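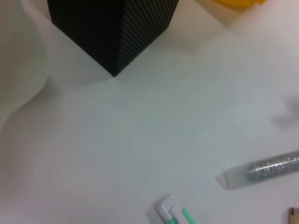
Black box with a fine diagonal stripe, on a white tabletop.

To: Public Art members list
From: Ratih Pillai, Drindus Arts Centre
Date: August 16, 2025
Subject: Re: Laneway mural program – wall approvals

Dear members,

Thank you to those who wrote in following Mr. Kolář's message, which is quoted in part at the end of this one. The Centre's replies are set out here so that all artists are working from the same information.

The approved wall area behind the Hevum building is 218 square metres. Artists may apply for one section each. Colour sketches are required with every application, and a pencil outline will not be accepted in their place. The owner has asked that the loading door stay unpainted.

The artist fee is 900 dollars per section, with a further 200 dollars for paint and rollers. Lift hire is arranged by the Centre and is not charged to the artist. Anyone using the lift must hold a current ticket and send a copy to Lajos Vida before painting begins.

On the matter of existing work, pieces already on the wall will be photographed before priming. Tags on the neighbouring Lurus fence are outside the program and should be left alone.

We have received 11 applications to date. Cayetano Lozano will write to each applicant separately – please do not contact the building owner directly.

Yours sincerely,
Ratih Pillai
Program Coordinator

In July, Matěj Kolář wrote:
> Could the Centre please confirm the fee for each section, and whether
> it covers materials? Several of us would also like to know what
> will happen to the older paste-ups near the stairwell.
> Regards,
> Matěj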